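3.2 Household storage of sweet corn after purchase

Sweet corn loses sugar quickly once it is picked, and most published work on the problem stops at the packing shed or the supermarket shelf. Far less has been written on what happens once the cobs are in somebody's kitchen. 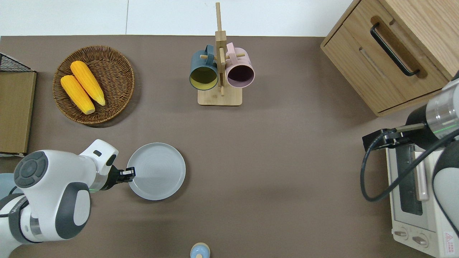 Figure 4. Two husked cobs in a round wicker basket on a tabletop.

We asked households in the Plallunmont district to keep a storage diary through July, when local corn is cheap and sold by the roadside as well as in shops. Of the 390 households approached, 362 agreed to take part and 300 returned a diary complete enough to use. The remaining diaries were missing either the time of purchase or the time of cooking, and we left them out of the analysis. Households were not told how to store their corn, and they were free to buy any variety from any seller.

Each diary entry recorded where the corn was bought, whether the husk was on or off at purchase, where it was kept at home, and when it was eaten or thrown out. Participants also scored the flavour on a five-point scale at the meal. We treat these scores with some caution. Yeon and Caron, who handled the interviews, found that people gave higher marks to corn from a seller they knew by name, whatever its age.

Storage places fell into three groups: the refrigerator, a cool pantry or cellar, and open storage in the kitchen or dining area. The third group was larger than we had expected from the pilot. It took in baskets, fruit bowls, paper bags left on the bench and, in a few homes, the sink. People who used open storage mostly said they meant to cook the corn that evening. Where the plan changed, the cobs tended to stay where they were, and a second night at room temperature was common.

Husk removal turned out to matter more than we had allowed for in the diary form. Many households stripped the cobs as soon as they got home, to get the mess over with or to check for grubs, and then set them aside uncovered. Bare kernels dry out and dent sooner than kernels left in the husk, and the flavour scores for stripped cobs in open storage were the lowest of any group. Stripped cobs kept in the refrigerator in a closed bag did better – close to those stored there with the husk on.

The longest storage time in the diaries was 14 days, for unhusked corn at the back of a refrigerator in a house where the family had gone away. It was cooked and eaten in a soup and scored two out of five. We kept the entry in the data set.

Two limits should be noted. Kitchen temperature was recorded only once per household, at 6 pm, and will have missed the afternoon peak in homes without cooling. The form also asked for variety, but most buyers did not know it. Olszewski was able to confirm the variety for corn bought at the Promer stall, where a single white and yellow type was sold all month, and those entries are treated separately in Section 3.4.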